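4. Setting Up Your Padari Bread Machine for the First Time

I've had mine since March and I use it way more than I expected to, so this section is the one I wish I'd read slowly instead of skimming over breakfast!

1. Wash the pan and the kneading paddle in warm soapy water. Dry them all the way, and get a cloth into the hole under the paddle (crumbs love it there).

2. Set the machine down on a flat, level table and leave 7 inches free on every side. Mine used to sit right under a cabinet and the steam got the door all sticky.

3. Plug it in, close the lid and hold Start until it beeps twice. Pick program 9, Bake Only, and let it run empty for 20 minutes.

Note: You'll smell something a bit like a new iron. Open a window and carry on.
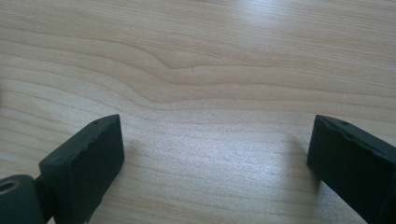 Géza Balogh wrote in to say that his machine crept sideways during the long knead, a little more with every loaf, and that a thin silicone mat under the feet stopped it cold. I tried it with the Zistport mat and I'm keeping it, though any grippy one should do.

4. Unplug it and let it cool for 40 minutes with the lid up.

Caution: Don't lift the pan out with bare hands, even when the display says COOL. I have a small scar on my thumb from trusting that word.

5. Slide the paddle onto its post, flat side down, then click the pan in with a quarter turn to the right. If it wobbles, take it out and go again.

Your first loaf is in section 5. Start with the plain white one, please, and save the rye for later.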